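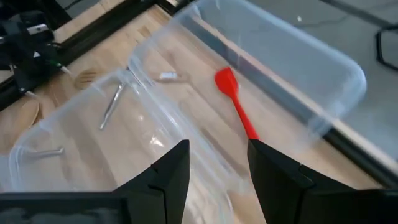
I bought the wagon in March with 457 dollars left over from what I had set aside for it, and that leftover was supposed to cover the first service. It did not. The car is an older diesel, long roof, manual gearbox, cloth seats, and it had sat for most of a year behind a body shop in Tudon. I wanted something to haul things in that I would still enjoy driving. The day I picked it up I moved everything over from the old hatchback, and then moved a good part of it back into the house, kitchen stuff included, which is how the red spatula ended up lying in the clear plastic bin. I like clear bins for the car. You can see what you packed without lifting everything out.

The first long drive was from Tudon to Štefanec and back. I had planned to take the highway but went over the hills instead, partly to learn the gearbox and partly to find out what was wrong before it was my only car. Second gear is slow to go in until the oil warms up. Third and fourth are fine. Fifth has a long throw and a slightly vague feel, like the lever is not sure where the gate ends. I had a Roron hatchback before this with a much tighter shift and I kept reaching for gears too fast out of habit.

The engine is the reason people buy these. It does very little below 1500 rpm, then pulls hard, then is finished well before the red line. If you drive it like a gasoline car you will think it is slow. If you shift early and let it work in the middle it gets up hills without much effort. On the climb out of Štefanec I stayed in fourth almost the whole way, with two of us and a full trunk.

Now the problems. The left front wheel bearing was noisy from the start. It is a low hum that gets louder in right-hand bends and goes away in left-hand ones. The seller told me it was the tires, and to be fair the tires were bad too, so I replaced those first. The hum stayed. I took it to Matúš Ďurica, who has done my cars for a long time, and he had it up on the lift for a few minutes before he said bearing. He also found a split boot on the inner joint on the same side and a rear brake hose that he did not want to leave on there.

I asked him to do all of it at once. The hub had rusted to the knuckle and took most of an afternoon to get apart. I was there for some of it and mainly held the light. The parts came from Tumomico, which I had not used before. The bearing and hose were right, and the boot kit was for a different axle. They sent the correct one without any argument, but it took another four days and I was back in the old hatchback for that time.

With the bearing done the car is a lot quieter, and of course now I hear other things. There is a rattle from the cargo cover on rough roads. A piece of felt tape on each end fixed most of it. There is also a whistle from the driver's door above highway speed. I think the seal has gone flat near the mirror. I have tried the trick with a sheet of paper closed in the door and it pulls out easily there and nowhere else, so a new seal is on the list.

I have put 3188 miles on it since buying it, and oil use has been close to nothing. I check it every 1000 miles, cold, on the same flat bit of the driveway. It used a little in the first 1000 and I have not topped it up since. The oil I drained at the change was black, but they all are on these engines and I do not read anything into that.

Fuel economy is better than I expected on long trips and worse in town. The short drive to work is not good for it. The temperature needle is barely off the bottom when I get there, and with a particle filter on the exhaust that is something to watch. Once a week or so I take the longer way home and hold it in a lower gear for a while. The idle goes up slightly when the filter is cleaning itself, and if I notice that as I am pulling in, I go back out and drive until it settles down.

As for the wagon part, it is very good. The rear seats fold close to flat, there is a small lip at the front edge, and the load floor is low enough that I can slide heavy things in without lifting them over anything. I added a rubber mat — the original carpet was stained already, so it was not about protecting it. The mat just stops things from moving. The side pocket behind the left wheel arch holds the jack handle, a tow strap and a pair of gloves, and I would like to put a small compressor in there too if I find one that fits.

Next up is the door seal, then the coolant, which has no record of ever being changed. The timing belt has a sticker with a mileage on it but no receipt to go with it, and Matúš says to treat it as not done. I have asked him for a price on the belt, tensioner and water pump together. I will post what it comes to when he gets back to me.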